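## Setting up the Sulum tea table

I do this bit on a plain white tabletop, as the little pieces show up so much better (I lost a cup on a patterned cloth for most of November!).

1. Tip the whole set out. Don't sort it yet.
2. Put the lavender plate down first, well back from you.
3. Pop the orange bread roll beside it.
4. Add the light blue cup. Mine always ends up on its side and I leave it there.
5. Bring in your guest. Ours is the pink plush pig, and he goes next to the plate.

**Note:** any soft toy will do, up to 20 cm long. Bigger ones hog the plate.

**Caution:** no real tea with plush guests, please! Wipe the plate with a damp cloth and let it dry before you pack up.

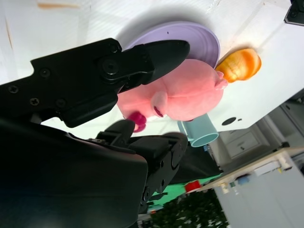

Zaidi set owner in Conduvville: we put the cup out before the plate and it works just as well, but I'd add a second roll, my two squabble over the one.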